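Killovholm Home Clothing Sort
Interim progress report to the Liludis Fund
Reporting period ending in September

1. Where we are

The application promised that a household taught a fixed way of sorting and folding its clothes would keep doing it. We are past the halfway point and I can't yet tell you that this is true. What we can report is that the visits are happening, the sorting gets done while we are there, and most people seem glad of the help. Whether the piles stay sorted after we leave is a separate matter, and the evidence for that is thin.

There are 11 households taking part, all in Killovholm and Clondeston. The work is done in bedrooms, on the bed, as the application described. We had considered asking people to clear a table, but in most of these homes the bed is the only flat surface big enough to lay out a sweater with its sleeves open.

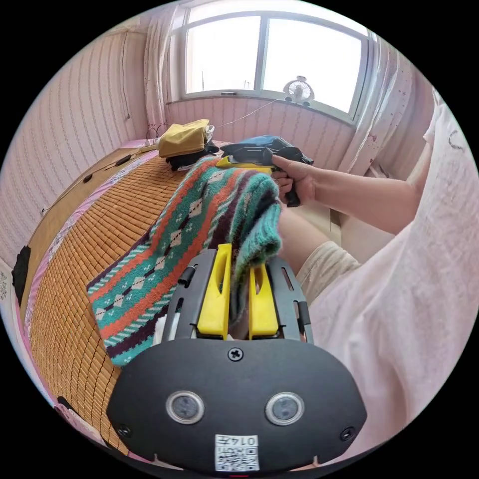 Patterned knit at the edge of the bed, other clothing at the far end.

2. What a visit involves

The method is the one set out in the Derkach handbook. Everything goes on the bed. Knitwear is pulled out first, then the rest is divided into keep, mend and pass on. Each knit is laid flat, smoothed from the collar down, sleeves folded in, then folded up from the hem. The handbook allows ten minutes for the knits. We have never managed it.

Part of the trouble is that the handbook assumes a plain, firm surface. A bamboo mat is a good one, better than a quilt, and a heavy knit will lie still on it long enough to be squared up. On soft bedding the same garment slides and bunches, and the person folding it has to start over. I would like the next edition to say so. Bold patterns are a help as well. With horizontal bands
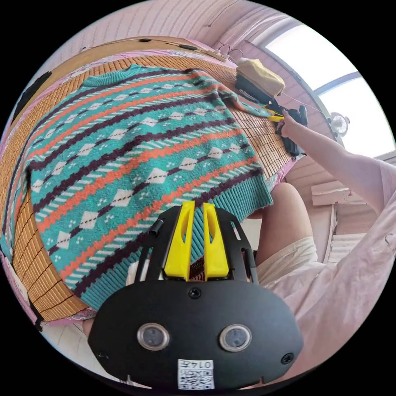 you can line up one stripe against another and see right away if the fold is crooked, which can't be said for a plain dark cardigan. We now suggest that people learn on a striped or patterned sweater if they own one. This was not in the plan we submitted and it has cost nothing.

The mixed pile is where visits run long. Knitwear goes quickly once it is separated. What is left over tends to be rolled, crumpled or tangled up with something else, and people get tired of making decisions. We have started taking a break at this point, and I have asked the visitors to stop counting the break as sorting time. The hours in the first return were inflated for that reason and have been corrected.

3. What participants say

Comments are collected at the end of each visit, while we are still in the home. I wouldn't put much weight on them. People are polite to someone who has just helped them clear a bed. The more useful remarks came by phone a few weeks later, and they were cooler.
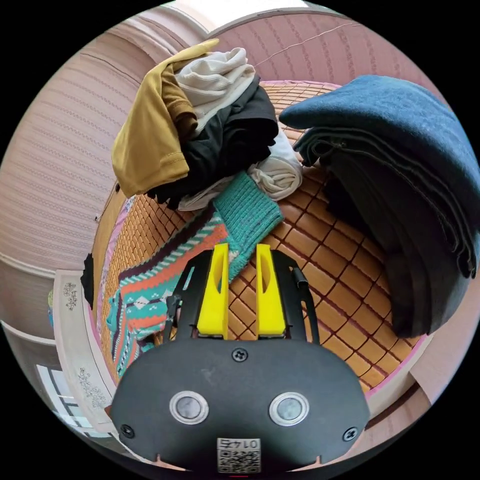 One participant told us that folding had never been the problem. She had nowhere to put the folded things, so they went back on the bed, and by the weekend it was a heap again. Another said the three piles made sense but the mend pile had simply become a new place to leave clothes. Both are fair points. The program as funded teaches sorting and says nothing about storage — a gap I raised at the start and should have pressed harder.

4. Money and materials

The award for this stage is $2,474, of which $2,000 has been spent. Nearly all of it went on visit hours and travel to Clondeston. We also printed 300 fold cards. Most are still in their box, and I don't recommend printing more. People who had us beside them didn't look at the card, and the two offices that agreed to hand them out have not asked for a second bundle. 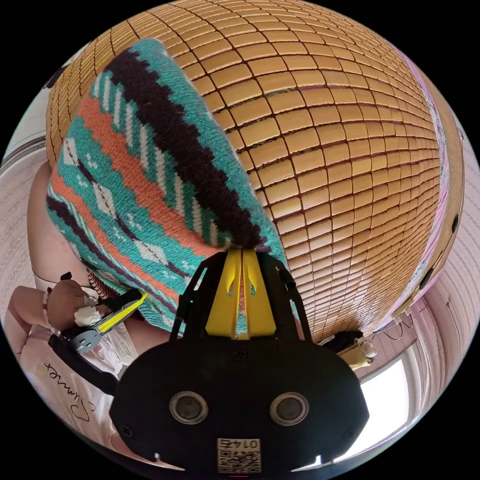

Turquoise, brown, coral and white knit on the bamboo mat.

5. Next stage

We will finish the remaining visits on the current method, with the one change to how the knitwear is taught. Follow-up calls will be made later than planned, so that they measure habit and not good intentions. I would ask the Fund to hold off on the proposed expansion until those calls are in. If the piles have gone back to heaps, a larger number of visits will only give us more of the same result.

A small request for shelf baskets will follow separately, with prices.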